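How to Hang a Black Fabric Backdrop and Letter Sign Behind a Table

By Angharad Jarman
Sunday, November 1, 2020
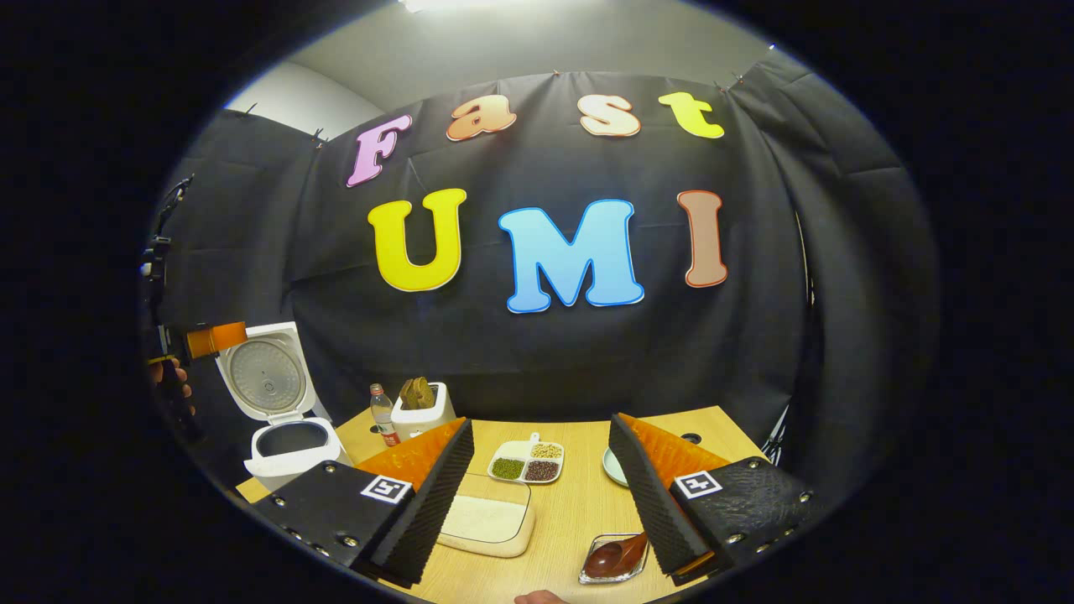
What you need

Black fabric for the back, wide enough to run past both ends of the table
Black curtains for the two sides
Colored card or heavy paper for the letters
White paper for the outlines
A pencil, scissors and a glue stick
Removable mounting tape or small safety pins
A steamer, or an iron on a low setting
A table

Step 1. Place the table first

Put the table where it will stay and hang everything else to suit it. Leave enough space behind it to get an arm in. You will be reaching back there more than you expect, mostly to pull the fabric straight.

Check where the ceiling light falls. A light right over the table is fine for black fabric, which doesn't show shadows much. It is less kind to shiny card, so use matte card for the letters.

Step 2. Hang the back piece

Steam the fabric before it goes up. Creases in black cloth catch the light and are hard to get out once it is hanging.

Fix the middle of the top edge, then the two ends, then fill in between. Pull lightly as you go. The fabric doesn't have to reach the ceiling. A strip of plain wall over the top looks fine, and going higher means a taller ladder and a lot more cloth.

The top corners are where it tends to come away from the wall. Fold the corner over on itself before fixing it, so the tape or pin goes through two layers. I go back and check the corners the next morning.

Step 3. Add the side curtains

Hang one curtain down each side so the table sits in a shallow bay. Let these drape. If they are pulled tight they drag the back piece out of line.

Arwel Pritchard hems his side curtains. I leave mine raw and turn the edge to the back.

Step 4. Draw and cut the letters

Short words work best. With two words, put one over the other and make the lower row larger. Ours has "Fast" on top and "UMI" below it, in rounded bubble letters.

Draw each letter fat, with no sharp corners. Rounded shapes are easier to cut and the edges don't curl as soon. Pinks, yellows, peach and sky blue all read well on black. Brown and tan are harder to see, so give them a bright outline such as red-orange.

For a white outline, glue the cut letter to white paper, let it dry, and cut around it again leaving an even border. Go slowly around the inside curves of an "a" or an "s".

Step 5. Put the letters up

Lay the words out on the table before you fix anything. Find the middle letter of the lower row and put that up first, in line with the center of the table. Work outward from it, then do the upper row.

Tape holds on smooth fabric. On anything with a nap, use a small safety pin from behind - through the fabric and just the back layer of paper.

Step 6. Set the table

Leave the wood bare if it is a light color. It stands out well against the black and a cloth only slides around.

Put tall things toward the back and check that they don't cover the bottom row of letters. If you are using a rice cooker, try it with the lid open, as an upright lid takes up more height than you might allow for. Bottles and small containers can go beside it.

Taking it down

Letters first, then the sides, then the back. Store the letters flat between sheets of paper and roll the fabric around a tube.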